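Category: Automation / Interviews

"The arm did nothing wrong, we told it the wrong thing"

16 November 2024
By Jovita Nava

Hollis Mercado does not like the word accident. In July, one of the two arms in his test cell at Ornthorpe closed its gripper with the force meant for a metal part, and the part was a thin plastic cup. The cup broke and a piece of it flew over the guard. No person was hurt.

"It was a small thing," he says. "But the piece landed where my colleague had been standing in the morning. After that I did not sleep so well."

The fault was in a table of settings. Each object has a line there with its grip force, and somebody had added new lines at the top without moving the numbers beside them. Line 102 was read where line 100 should be. The software made no complaint, as both values were allowed.

I asked him if the emergency stop had worked. He was silent for a moment.

"It worked, but it came too late to matter. The gripper closes faster than a hand can reach a button. We had trained everybody to trust the button – that was our mistake, more than the table."

The cell stood still for 30 days. In this time his team removed the line numbers completely and gave each object a name. The guard was made higher. Mercado also wanted that every new task is first run 500 times in simulation, and this was the part his managers at Whitfield did not like, for it costs time.

"They asked me what a simulation can tell about a broken cup," he says. "A virtual cup does not break, I know it. But I can read the force, and I can see if the wrong arm is moving."

Mercado now begins every handling task in the simulator, also the ones which look too easy for it. He keeps the virtual table nearly bare and adds objects later, when the simple case runs well. With the left arm holding one small purple object just over the surface and the right gripper open, he says, there is little place for a fault to hide. He would like the Flusau site to work in the same way, but this is not decided yet. 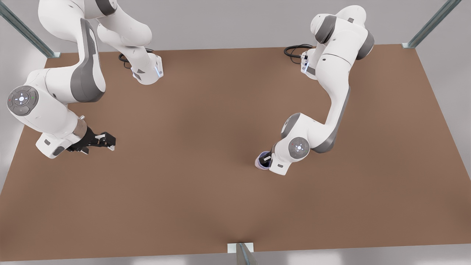

Related
Light curtains: what to check after a move
Stustine changes its rules for shared cells
Reading a force log for the first time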